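On cherche quelqu'un pour partager nos bureaux (et s'en occuper un peu !)

Bon, je me lance, parce que Lutfa me le demande depuis le mois de mai : il nous faut une personne pour tenir la salle de travail de Trumard, deux heures chaque matin, de 8 h à 10 h. Je m'appelle Érica Magalhães, je gère les lieux et je ferai les visites moi-même.

Le travail, en gros, c'est remettre les postes en état avant que tout le monde arrive. On range les livres, on essuie le plateau, on replace la souris et son tapis, on arrose les plantes (pas trop, par pitié, j'en ai déjà noyé plusieurs). Et puis on accueille les gens, on leur montre leur place, on papote un peu si on en a envie.

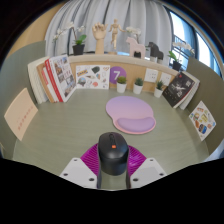
Je préfère le dire tout de suite, je suis un brin maniaque sur les bureaux. J'aime qu'on puisse s'asseoir et poser son ordinateur sans rien pousser. Par contre les livres restent ! Les habitués les feuillettent à la pause, et j'y tiens beaucoup. Si vous avez des magazines ou des beaux livres à prêter, vous serez reçu comme un roi.

Côté ambiance, c'est du vert sauge, du bois clair, des petites plantes en pot et du violet par-ci par-là. Chaque poste a son numéro. Le 7 est mon chouchou, je l'avoue, avec son tapis lavande et ses cartes illustrées qui donnent faim dès le matin.
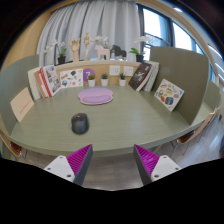 Pour la paie, c'est 779 euros par mois, plus une place à vous l'après-midi si vous avez un projet à avancer. Eero, qui tenait le poste avant, y a écrit presque toute sa thèse. Le contrat dure 11 mois et on peut en reparler ensuite. Pas de diplôme demandé, mais il faut être du matin et parler assez de français pour répondre au téléphone.
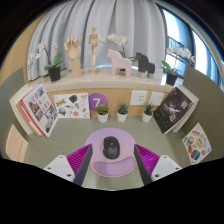

Ah, et si vous avez des idées de déco, venez avec ! Lorna a envie de changer les stickers et moi je voudrais d'autres succulentes, on n'arrive pas à se mettre d'accord et un troisième avis nous arrangerait bien.

Pour postuler, pas besoin d'une grande lettre. Quelques lignes sur vous et vos disponibilités, à déposer à l'accueil, à l'attention d'Érica, ou alors passez me voir avant midi. Je réponds à tout le monde, même si ça prend quelques jours.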